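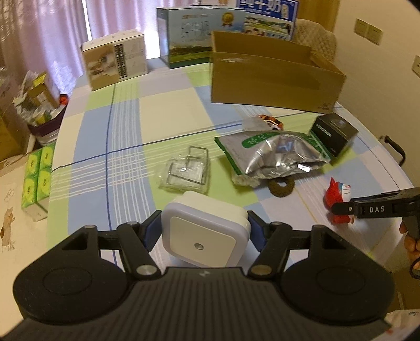 Section 2 — Table set-up and the pack task. Read all of it before your first shift on the Hasora project, even if you did the June round, the order has changed. Two people per table, one gripper each or one person on both, whatever's on the sheet. Everything for the run starts on the plaid cloth, spread out, with the open carton toward the back and the tall stuff behind it. Small boxy things like the night light go between the blue faces of the fingers, so line up square before you close. Crumpled foil and soft things are harder. Leave those until you've got your hand in.

Last edit October 30, 2022. Older printouts in the Wevstead club binder are wrong about step 4, bin them.

## 2.1 Before you touch anything

1. Sign the run sheet. Name, table, left or right hand.
2. Plug in the logger and open Bimeo. Wait for the green tick on both grippers. No tick — unplug, count to five, plug back in.
3. Wipe the finger pads with a dry cloth. No spray.
4. Open and close each gripper fully, slowly, three times. Bimeo takes its zero from this. Skip it and the whole run is rubbish.
5. Check free space. One run is 260 MB and the laptop won't warn you, it just stops.

> **Note:** If the zero looks off on the screen (jaw shows part open when it's shut) redo step 4. Don't edit the number by hand.

## 2.2 Laying out the items

1. Carton flaps open and folded out of the way.
2. Take your items from the bins. Any mix, but at least one hard item, one bag, one cable.
3. Put them down with a hand's width between where you can. Some overlap is fine. A pile is not.
4. Shuffle between runs. Not the same layout twice in a row please, we had a whole afternoon of that in June.
5. Cables coiled and pinched in the middle. A loose cable will catch on the linkage and then you're picking it out with tweezers.

**Caution:** keep fingers, sleeves and hair out of the linkage arms. They pinch. Long hair tied back, lanyards off.

## 2.3 Doing a run

1. Both grippers over the table, jaws open, hold still till the beep.
2. Pick one item. Approach from above or from the near side.
3. Close until it's held and then stop squeezing. Harder isn't better.
4. Lift clear, pause, carry it over the carton wall.
5. Lower it, then open. Don't drop from hieght.
6. Back out the way you came in. Next item.

For anything in a plastic bag, take the middle and not the corner. Corners slide. 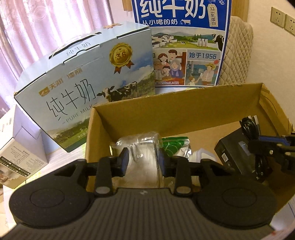
*Fig. 2 — Bag held between the pads, pinched at the middle.*

If the bag swings, wait. Don't chase it with the second gripper. If it comes out of the pads, leave it where it lands and have another go from there, same run, don't restart. Misses are useful and we want them in the log. Mark them with the M key, once per miss, straight after.

Restart only if:

- the carton tips over
- someone bumps the table
- Bimeo drops a gripper (red cross, top left)
- you used your bare hand on an item. Happens to everyone. Just say so on the sheet

**Caution:** nothing heavy on top of anything with a screen or a lens. Boxed electronics go in first, flat, and stay there.

## 2.4 Second person

Your job when you're not picking: steady the carton, watch the screen, call out if the tick goes. Hands low and to the side. No pointing across the table mid-run, it ends up in the recording and Doaa Ramadan has to go through and flag it.

Swap every ten runs or when your wrist gets sore, whichever's first. Sore wrist means stop. Not one more.

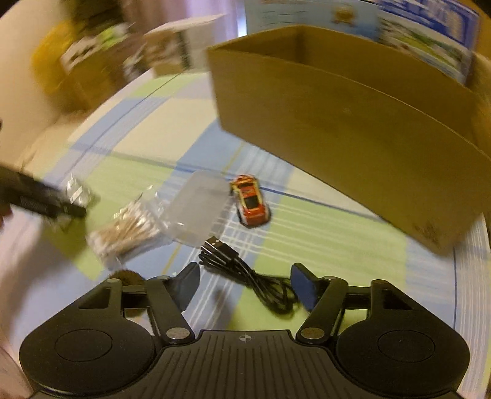
When you swap, the new person does step 4 from 2.1 again. Yes every time. The zero drifts with how you hold the handle and the next person will hold it differently.

## 2.5 Finishing up

1. Stop the run in Bimeo **before** unplugging. Other way round loses the last file.
2. Check the file count against your sheet. Doesn't match, write both numbers down and leave it.
3. Copy to the club drive, folder = table + initials. No spaces in the name.
4. Items back in the bins, cloth folded, carton left open on the table for the next shift.
5. Grippers on their hooks, jaws open. Closed jaws flatten the pads overnight.

Count so far is 457 good runs. We said 1,760 by the showcase in the Abdel Rahman room, so if you've got a spare lunch — put your name down. Short shifts are fine.

## 2.6 Quick fixes

| What's wrong | Try |
|---|---|
| No green tick | Replug, other port |
| Jaw sticky on one side | Check for bits of film in the pivots, then ask Doaa |
| Pad lifting off finger | Stop using it, tag it, spare's in the drawer |
| Beep never comes | You're moving. Hold stil |
| File is 0 MB | Disk full, see 2.1 step 5 |

Pad replacement is in section 3. Don't glue them.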